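Jisto opens its washroom recordings to small robot makers

Jisto, a company that prepares training material for service robots, opened the first part of its washroom collection in May. The set contains 2,226 recordings of people who carry out small cleaning and refilling jobs in real washrooms. It is offered to robot makers and to university groups, and the first users have already received their access.

The work was done together with Juketti, a cleaning firm that looks after offices and rest areas. Juketti gave 12 of its staff for the project during their normal shifts. Each person wore a light camera on the head and did the job in the usual way, but a little slower, and with the hands kept in view as much as possible. According to Jisto, this last rule was the most difficult one to follow. A person who has refilled soap for many years does not look at the bottle any more, and looks already at the next thing to do.

The company first planned to use only remote control. In this method an operator holds two handles, and the arms of the robot copy the movement. For wiping a counter or putting paper on a shelf it went well, and 134 such sessions are also part of the collection. For soap it was less successful. The operators could not feel when a cap started to turn, and they often pressed too strongly. After some weeks it was decided to let people show the task with their own hands and to keep the remote control for a second step, in which the robot tries the same task and the operator corrects it.

Soap was chosen as the first subject because the cleaning staff asked for it. In a large building it is a job that returns many times in one shift, and each washroom has its own kind of bottle and holder. Some containers are opened at the top, others are changed as a whole. Jisto says that a robot which knows only one type is not of much use to a firm like Juketti, which takes the buildings as they are and has no influence on the fittings.

For this reason the recordings were not made in a laboratory. The team went to washrooms in use, with dark counters, shiny walls and poor light in the corners. Mirrors were covered with whatever paper was available, so that no faces would be recorded. The staff were also asked to leave the other things on the counter where they stood.

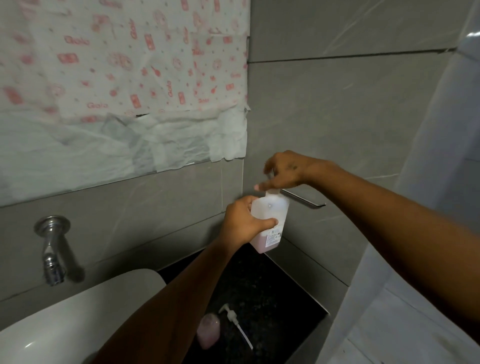
Each recording comes with a short written note that says what the person wants to do at that moment, for example to hold the bottle steady or to open the top. The notes were written by the cleaning staff themselves after the shift, in their own words, and afterwards checked by Jisto. Where the two did not agree, both versions were kept. A user of the collection can decide which one to follow.

The first robot to be trained with the material is Tan, a machine with two arms on a wheeled base. It is built by Cledau, which has worked with Jisto before on a project for folding towels. Cledau reports that Tan can now hold a refill bottle with one hand and bring the other hand to the top in most attempts. Opening the bottle is still a problem, especially when the plastic is soft and gives way under the fingers. The company wants to change the fingertips before it continues with the tests, and it did not say when the robot will work in a building with visitors.

Juketti stressed that no jobs are connected to the project. The staff who took part were paid for the additional time, and they can ask for their recordings to be removed at any moment. Until now 2 of them have done so for single recordings.

A second part of the collection, about filling paper towel holders and emptying bins, is in preparation. Jisto is looking for further cleaning firms that would like to take part, above all those working in older buildings. Interested firms can write to the company through the contact form on its website.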